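Towel Folders Wanted for the Festlow Linen Room

We are looking for 28 people who don't mind spending a couple of hours with a pile of towels. If you are the sort of person who refolds the hand towel in somebody else's bathroom, please keep reading, we would love to have you!

Festlow supplies towels to small inns, swim clubs and hair salons, and this October we are rewriting the folding guide that goes out to every one of them. The old guide was written years ago for thick white bath sheets, and it doesn't help much with the smaller microfiber kind that most of our customers ask for now. They slip, they bunch up at the corners, and the hems like to roll under just when you think you have them straight.
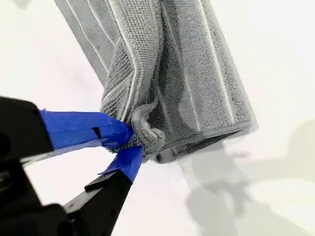 So we want to see how ordinary people handle them. Some folks fold in thirds the long way and then in half. Some line up the stripes first and let the edges fall where they may. My own mother rolled everything, and you could not have talked her out of it. We would like to learn from all of you, and you really don't need any experience in laundry or hotel work (though you're welcome if you have it).

Each session lasts 2 hours, with a good long break in the middle. You'll work at a table, at your own pace, folding towels first in whatever way you do it at home and then in two or three ways that we show you. Afterward we sit down together and you tell us which fold felt easy, which one fell apart, and which one you would be happy to find on a shelf. Between us we hope to get through nearly 200 towels by the end of the month.
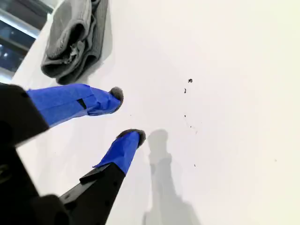

Please come with clean, dry hands and leave rings and bracelets at home if you can, as terry loops catch on just about everything. Hand cream is best saved for afterward. The tables are standing height, but we have stools, so just say the word when you sign up and one will be waiting for you.

You'll be paid $30 for the session, and there will be coffee, tea and something to eat at the break. Karimi, the bakery next door, is looking after that part, so come a little hungry.

Sessions run mornings and afternoons. To join us, stop by the Festlow front desk or call and ask for the linen room. Tell us whether mornings or afternoons suit you better, and whether you fold left-handed. We are short on left-handers and would be especially glad to hear from you. Sign-up closes Friday at noon.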